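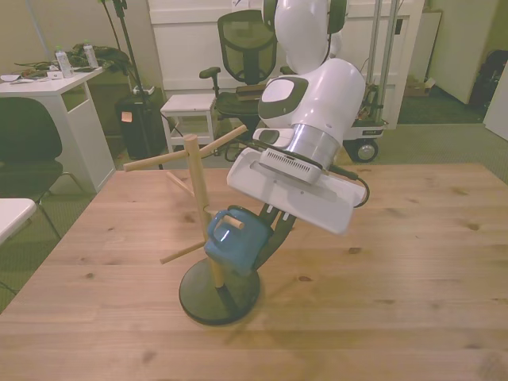
Quick answers for the Tratitby Team Badminton Weekend, as the same questions keep coming in. Read this before emailing please, replies are slow in the run-up. Main things: entries close end of October, teams play both days, hall is at Gedska again and not the school. Bring your own mug for tea. Ceramic with a proper handle is best, like the blue one in the photo, so it can go on a wooden mug tree and not get lost on the side. Paper cups are not being bought this year. Rest of it below.

## Entering

**How many teams get in?**
16. First come, first served, once the fee is paid. An unpaid entry doesn't hold a place, sorry.

**Where do I enter?**
On Verneo. Team captain does it for the whole team, please don't all sign up seperately or we end up with six teams of one. Pick "Tratitby Team Weekend" from the list, then the division.

**Which division are we?**
Two divisions, Open and Social. Add up the ladder points of your four highest players. Over 2,310 and you're Open. On it or under, you can choose. If nobody on your team has ladder points, go Social.

**Can we go in Open if we're under?**
Yes. Plenty do. Can't swap back once the draw is out though.

**Can one club send more than one team?**
Yes, max 2. They'll be kept apart in the groups if the draw allows.

**Do we all have to be from the same club?**
No but most of the team should be. Max 2 guests, and guests can't play for anyone else over the weekend, even if another team is short.

**Refunds?**
Full refund up to the day entries close. After that only if we fill your spot from the waiting list. Which we usually can.

## Format

**What is a tie?**
Men's doubles, women's doubles, two mixed, then a singles if it's level. Singles can be anyone who has already played in the tie. Captains name their singles player before the first match goes on, in writing, on the sheet.

**Scoring?**
Best of three to 21, normal setting in groups. Third game goes to 15 if the hall is running late. The desk decides that, and it'll be said out loud before your match starts, not halfway through.

**What if we finish level on ties won?**
Matches, then games, then points, then who won when you met. Then a coin.

**Does everybody play on the second day?**
Yes. Groups on day one, then top half play for the main trophy and the rest play for the plate. Losing in the morning doesn't send you home.

**Can we change our pairs between ties?**
Between ties yes. During a tie no, unless there's an injury and the desk has seen it.

**Is there a warm up?**
Two minutes on court. Get the stretching done in the corridor first.

## Shuttles, kit, the hall

**Who brings shuttles?**
We do for Open (feather, Cho, medium speed). Social plays with plastic, also supplied. If both sides in a Social tie want feather they can use their own.

**How many per match?**
Start with one and ask for another when it's properly gone. Not because you've lost three points in a row.

**Team shirts?**
Same colour in Open please. Doesn't need names on. Social, wear what you like as long as it isn't denim.

**Shoes?**
Non-marking indoor soles. Checked at the door. The floor at Gedska was redone over the summer and they are very touchy about it, so change your shoes inside.

**Where do we sit?**
Benches down the long wall, plus the balcony for family and friends. No bags behind the courts.
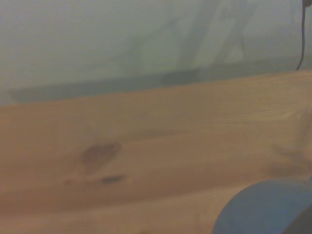

*Pine, with a dark knot in it.*

**Is the hall warm?**
No. Fine when you're playing, cold when you're umpiring. Bring a jumper and something for your legs.

**Parking?**
Behind the hall, fills up by 8.30. After that use the road by the park, not the doctor's surgery. Cars in the surgery bit do get ticketed.

**Are there showers?**
Yes, both changing rooms. Bring a pound for the locker, you get it back.

## On the day

**What time do we need to be there?**
Desk opens at 8.15, first ties on court 9 sharp. If you're not in the first round, check your slot on Verneo the night before, and come half an hour ahead of it. Times can move forward as well as back.

**Who umpires?**
You do. Teams with a bye umpire the courts given next to their name on the sheet. No umpires, no match, and the team that didn't turn up loses a tie point. Yes this has happened, no it won't be waived.

**Line judges?**
Final only. Otherwise players call their own side, umpire can overrule if it's obvious. 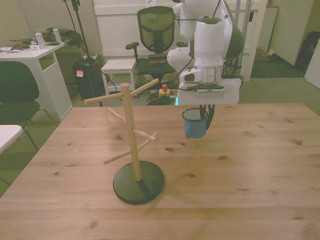
If you really can't agree, play a let and get on with it. The desk won't come over to settle line calls, only rules questions.

**Late team?**
Ten minutes and the first match goes. Another ten and it's the tie. Ring the desk number on your entry email if you're stuck in traffic, it does help.

**Food?**
Rolls, soup and cake from 11.30. Cash or card. Vegan soup both days. Tell us about allergies when you enter, there's a box for it.

**Can under-18s play?**
From 14 up, with a parent or club adult in the hall the whole time. Form is on Verneo, and we need it before the weekend.

**Can I take photos?**
Your own team, fine. No flash. Ask before putting other peoples kids online.

**When does it finish?**
Final should be on by 4, prizes straight after. Please stay for them if you've won something.

**Can we help take the nets down?**
Yes!! Posts go in the store on the left, nets folded not stuffed.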